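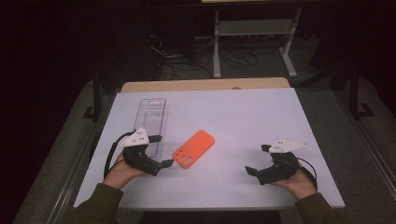
A pair of hand-held grippers, a phone in an orange case and a clear plastic tray on the test table at Ferside.

The first thing you notice when you slide your fingers around one of these grippers is how fast you forget how to pick up a phone. You have done it many times a day for years. Now you have two flat black pads on each hand where your fingertips used to be, a cable dragging at your wrist, and a phone lying face down on a smooth white table, daring you to get a pad under its edge.

I loved it. I also dropped the thing over and over.

I spent two days at the Ferside workshop comparing two sets of hand-held grippers, the Makris pair and the Onero pair, both built for the same purpose. You wear no glove and steer no arm. You simply hold a gripper in each hand and do an ordinary job with it, and the recorded motion is later used to teach a robot arm with the same jaws. The arm never has to be in the room while you work, so a person can get through a lot of practice in an afternoon. Ferside logged 1,016 tries during its comparison, split between the two makes, and I added a modest and rather scruffy pile of my own.

The test job was a phone and a tray. Bring both grippers in, take the phone from either side, lift it, turn it, and lay it in a long plastic tray without scraping the walls. Anyone can do it bare-handed while talking about lunch. With grippers it turns into a small puzzle, and the puzzle is different for each make.

Start with the Makris. The grip sits low in your palm and the jaws close with a light, even squeeze, so you get a real sense of how hard you're pressing. On a slim object that matters a lot. A rounded phone case wants to squirt out from between flat pads the moment one side pushes harder than the other, and with the Makris I could feel that start to happen and ease off. After an hour I was getting the phone up cleanly more often than not, and grinning about it.

The Onero is stiffer. Its jaws open wider, which I expected to like, and on bigger things (a mug, a roll of tape, a shoe) I really did. On the phone it made me clumsy. The spring pushes back enough that I tended to snap the jaws shut at the end of the travel, and a phone does not forgive that. What the Onero does better is stay put once it's closed. Carry something across the table with it and there's no creep at all, where the Makris will let a heavy object sag a little if your hand gets tired. And your hand does get tired!
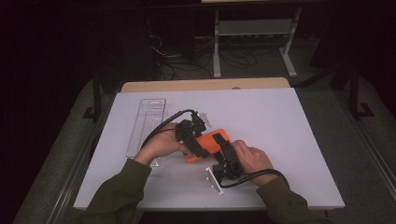

Working the orange piece from both sides, with the jaws laid across it at different angles.

Two hands change everything, by the way. I tried the whole job with one gripper and could manage only a slow shove toward the edge of the table. With two, you can steady one end while the other hand looks for a better hold, and you start finding tricks. My favorite was to bring the jaws in at unequal angles, one flatter and one more upright, so the second pad had room to work. The people who do this all day had found it long before me, of course, and had a much smoother version.

Then there are the cables. Both makes have them, and both makers say a wireless version is on the way. I learned to let the cable run back over my wrist and down the outside of my arm, and to stop and shake it loose whenever it started tugging. A stiff cable adds a twist you don't notice until you watch the recording and see your hand drifting off to one side. The Onero's cable is the softer of the two, a small thing that made a big difference late in the day.

The recordings all go into Rekex, the software Ferside uses to line up hand motion with video. It flags any try where the tracking slips, and it threw out six of mine in the first session, every one of them because I had tipped a gripper too far over. Once I knew that, I kept my wrists flatter and the losses stopped. Ferside would like 2,000 good tries before it trains anything on the phone job, though the team thinks some 1,000 may be enough to see whether the arm is picking up the right habits.

So which pair? For thin, slick, easily dropped objects I'd reach for the Makris every time. For a mixed bin of household stuff I'd take the Onero and put up with the spring. Ferside is keeping both for now, and plans to run the same job again in July with softer pads on the Onero. I've asked if I can come back for that. My phone technique needs the practice.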